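How to Prepare a Letter of Inquiry for a Small Conservation Grant
Updated October 2021

Many habitat funders ask for a letter of inquiry before they will read a full proposal. The steps below follow the format used by the Witard Habitat Fund, which opens its spring round in February. Other funders differ in the details, so check their guidelines first.

Step 1. Confirm that you are eligible
Witard accepts letters from registered nonprofits and from local groups with a fiscal sponsor. If you have a sponsor, ask for a signed letter from them early. The project site must be open to you for the whole grant period — a verbal agreement with a landowner does not count.

Step 2. Write the project summary
The limit is 600 words. Name the site, the habitat type and the work you will do in the first two sentences. The Orellana Creek group, funded in an earlier round, began with "We will replant 129 acres of burned streambank with native willow and alder." Leave the history of your organization for the full proposal.

Step 3. Explain the climate link
Say which change you are responding to, such as lower summer flows or more frequent fire. Then say how the work helps plants or animals cope with it. Cite 2 or 3 local sources. Regional studies are fine if nothing closer exists.

Step 4. Draft a one-page budget
Use four lines: staff, contractors, materials and travel. List matching funds separately and mark each one as confirmed or pending. Overhead goes in a note at the bottom.

Step 5. Attach a map
One page, with a scale bar and the site boundary. The Plutovness Marsh map on the fund's website is a good model.

Step 6. Upload everything through Parkero
Create an account on the Parkero grants portal and combine your files into a single PDF. Save the confirmation number.

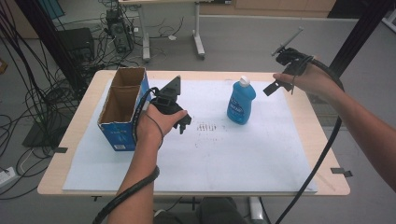 After you submit
Replies go to the email address on the account. If you are invited to apply, the full proposal form will appear in your portal under "Open tasks."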